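Sound Level and Dialogue Intelligibility in a Small Repertory Cinema

Project report, Film Exhibition and Projection Practice, second year
Submitted 19 April 2018

1. Background

Complaints about inaudible dialogue are the most frequent written complaint received by the Betby, a single-screen repertory cinema with 151 seats. The complaints do not follow release date. Recent action films attract them, and so do restored titles from the 1940s. Management had assumed that the fader setting was too low and had raised it on several occasions, after which the complaints changed to ones about loud music.

The project set out to establish whether the problem lay in the playback level, in the loudspeakers, or in the room. A second question was whether anything could be done without replacing equipment, as the cinema had no money set aside for it in the current season.

2. The auditorium

The Betby was built as a lecture hall and converted to film use later. The floor has a shallow rake that ends before the last rows, so the rear seats are on the flat. The side walls are painted plaster down to shoulder height and fabric above it. The rear wall is bare plaster apart from the port glass and the door. The ceiling is a shallow barrel vault, also plaster.

Three loudspeakers stand behind a perforated screen. Surround loudspeakers are mounted on the side and rear walls. Dialogue in nearly every feature is carried by the center loudspeaker, so most of the work in this report concerns that channel only.

The screen was replaced before the project began. No record was kept of the perforation pattern of the old screen or the new one, and the high-frequency correction in the processor was never adjusted afterward. This became relevant later (section 5).

3. Method

Measurements were taken with a calibrated microphone at seated ear height. Positions were spread across the front, middle and rear of the seating, both on the center line and toward the walls. Pink noise was fed to the center channel at the reference fader position, and the level and third-octave response were logged at each position. Reverberation time was measured with the room empty. It was not possible to measure it with an audience, and published absorption values for seated persons were used to correct the result.

The listening test used dialogue passages from two features in the repertory program, Dilon and Sangkhawat. Dilon has close-miked dialogue with little music under it. Sangkhawat has a dense mix in which speech often sits on top of crowd noise and rain. Both were played from DCP. Listeners wrote down the last word of each line they heard and marked their seat on a plan. Subtitles were switched off, and passages in which the actors' lips were plainly visible were excluded.

A total of 51 listeners returned usable sheets. Sheets with no seat marked were discarded. Listeners were not asked about hearing loss, and this is a weakness of the test.

4. Results

4.1 Level. The level on the center line fell by 2 dB between the front and rear measuring positions. This is a small loss for a room of this length and suggests strong support from reflected sound. At the wall seats the level was close to that on the center line.

Level alone therefore does not explain the complaints. A patron in the rear row receives nearly as much sound as a patron in the front, but a larger share of it arrives late, after reflection.

4.2 Response. The center channel showed a clear roll-off in the upper octaves, steeper than the standard cinema curve. The roll-off was present at all positions, including the nearest one, and cannot be put down to distance. The low-mid region was raised, most of all on the flat section of floor at the rear.

4.3 Reverberation. The reverberation time in the mid band was longer than is recommended for a cinema of this volume. Hand claps from the stage gave an audible slap from the rear wall, and it could be located by ear from the middle rows.

4.4 Listening test. For Dilon, scores were high in every part of the room. For Sangkhawat, they dropped sharply behind the end of the rake. Consonants were lost first: listeners at the rear often wrote a word with the right vowel and the wrong ending. Raising the fader between passages did not improve the rear scores and brought several written remarks that the rain was too loud.

5. Adjustments tried

5.1 Equalization. The processor correction for the center channel was reset to bring the response within tolerance of the standard curve. This took most of one morning, as the processor's menu is poorly documented and the stored preset had been overwritten. The change was audible at once on speech. It is consistent with the new screen having a greater high-frequency loss than the old one, although this cannot be proved without the maker's data.

5.2 Temporary absorption. The cinema could not supply acoustic panels, so the rear wall was treated for the test with textile waste. Bundles of used garments were hung in net sacks from the existing picture rail. Denim was preferred for its weight. Each garment was laid out flat before packing and checked for metal parts that might rattle.

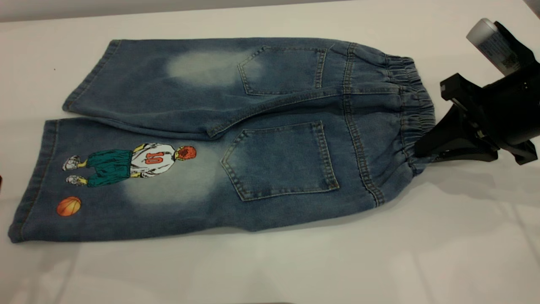 The sacks were hung with an air gap behind them, which extends the absorption to lower frequencies than the same material placed flat against plaster. The slap from the stage position was no longer audible with the sacks in place. The measured reverberation time fell in the upper bands and changed very little in the bass, as expected for a porous absorber of this thickness.

The sacks are not suitable as a permanent solution. The material is untreated and would not meet fire regulations for a public auditorium. They were used only with the building closed to the public and were taken down at the end of each session.

5.3 Repeat listening test. A short repeat of the Sangkhawat passages was carried out with both changes in place. Rear scores improved and wall seats improved slightly. The group was smaller than in the first test and some listeners had taken part in both, so they may have remembered words. The result is reported as an indication only.

6. Discussion

The practice of raising the fader in response to dialogue complaints should stop. It raises the direct and reflected sound together and leaves the ratio between them unchanged -- the ratio being the quantity that matters at the rear of this room. It also pushes effects and music to a level that draws complaints of its own.

The equalization change cost nothing and should be kept. A copy of the new preset has been stored outside the processor and a printed copy is in the booth.

For the rear wall, fire-rated fabric panels with an air gap are recommended. Badatetti, the studio cinema used for comparison visits during the course, has panels of this type across its full rear wall, and no slap could be heard there from any row. Its seating is on a full rake, however, and the two rooms are not directly comparable.

7. Remaining work

The surround channels were not measured. The ceiling vault may focus sound toward the middle rows, and a set of impulse responses at closer spacing would show whether this is so. Mono titles played through the film projector's own sound chain were also left out, as the exciter lamp was awaiting replacement. Booth access has been agreed for May, and the optical track measurements will be made then if the lamp has been fitted.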